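## 3. Playback tests on the Dorko box

Report date: 07/01/2020

The Dorko is a small streaming box sold with a locked app store. Our project asked whether a third-party media client, Prydderch, could run on it without slowing the stock menu. We installed the client through the developer menu and left the system partition alone.

Each test file was played from a local server over a wired link. The library held 499 files, of which 200 were high bitrate. Startup time was logged by a script on the server side - the box keeps no usable log of its own. 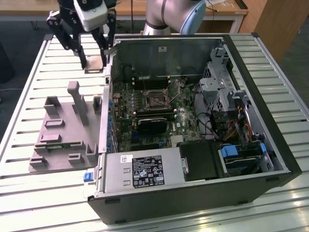
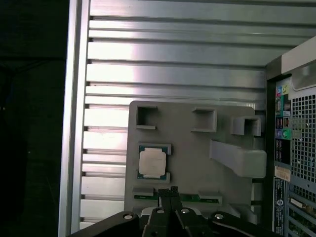 Prydderch opened almost 36 files before its cache filled and the menu began to lag. Clearing the cache restored normal speed. The Uster build of the client, which writes thumbnails to external storage, did not show the lag in any of three runs.

Subtitles remain a problem. Both builds drop the last line of a subtitle file if it has no trailing newline.

### 3.1 Open items

- Repeat the runs over wireless
- Test the Fondton remote with the Uster build
- Check whether a firmware update removes the client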